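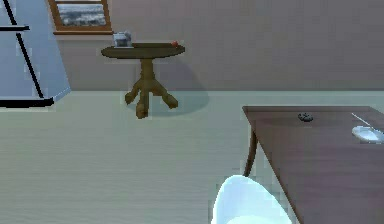
Why does the wood glue go chalky in the shop once the weather turns? The shop drops below the temperature the glue needs to form a film, so the water leaves and what stays in the joint is a white, crumbly powder with very little grip.

October, evening, second pot of tea

Okay, so I finally sat down with the chair joints that let go and I'm writing this up before I forget which offcut was which. The short version is in the line up top. The long version is that I've been blaming the tenons since last winter and I owe the tenons an apology.

The chair is the Plumness side chair, the one with the skinny back rails. Two of the rail joints opened up with hardly any push at all, and when I pulled them apart the glue line was white and dusty instead of that hard amber color you get when it's happy. I could scrape it off with a fingernail! The fit was fine. Shoulders tight, no gaps I could get a feeler into, and the wood had been cut the same afternoon so it wasn't some old glazed surface either.

So I went back through this notebook, all the way to the 2016 pages (what a mess, I used to write sideways), and sure enough there's a note in my own handwriting that says "glue looks like chalk, new bottle?" with a frosty morning mentioned right above it. I bought a new bottle that time and went on with my life. The new bottle would have been living in the house, so of course it worked better. Argh.

What I did today: cut a bunch of lap joints from the same maple board, all the same overlap, all planed and glued within the hour. One batch got glued and clamped on the bench by the big door, where the thermometer was sulking. The other batch I did in the back room with the heater on, and I left the wood in there all morning first so it was warm right through. Same bottle for both, the Prideck yellow, kept warm. I wanted the wood temperature to be the only thing changing, or as close as I can get without a proper chamber.

Results after a full night in clamps and a day sitting around: the cold batch broke on the glue line, every one of them, chalky and clean with no torn fibers. The warm batch tore the maple. One of them took out a chunk so long I had to go looking for the other end of it under the bandsaw.

The interesting bit for me is that warm glue on cold wood didn't help. I had always figured that if the bottle was cozy I was covered. But it's such a thin layer, it takes on the temperature of the board nearly right away, and a thick maple leg that's been sitting out by the door is a big cold lump. Warming the room for twenty minutes before glue-up won't do it either — the air feels lovely and the legs are still freezing in the middle. I stuck the probe in a test hole and watched it crawl.

Things I haven't sorted out yet. I don't know how the hide glue compares, and the Jääskeläinen method in my old handout has you warm the parts first anyway, so that may be the whole secret there. I also haven't tried moving a joint into the warm after clamping it cold. My hunch is that it's too late by then, the water's already on its way out, but a hunch is a hunch. Worth 2 or 3 scraps of maple to find out.

For anyone else using the bench this winter: parts come into the back room the night before. Legs and rails, and the clamps too if they're the big iron ones, those suck the heat right out of a thin rail. Leave the glue on the shelf in there, and please don't put it back on the windowsill, it's been getting the worst of both worlds. If a bottle has frozen and gone stringy, toss it. I know it's half full. Toss it.

The Zeteck probe reads a touch low, by the way. I checked it in ice water and wrote the correction on a bit of tape on the back. The tape is already peeling, so it's also here: add 2 degrees.

I've got 17 chairs' worth of rails cut for the Plumness set and I'm so glad only the first one went together before I caught this. The bad one I'll scrape back to bare wood, probably with a card scraper and a lot of muttering, and reglue it warm. The mortises are the annoying part. I may have to shim them with veneer if I take off too much — going to try a sharpened stick with sandpaper wrapped on it first and see how far that gets me.

Left running tonight: heater on low, door to the back room shut, six rails leaning on the wall in there. Shopping: maple veneer, masking tape, more tea.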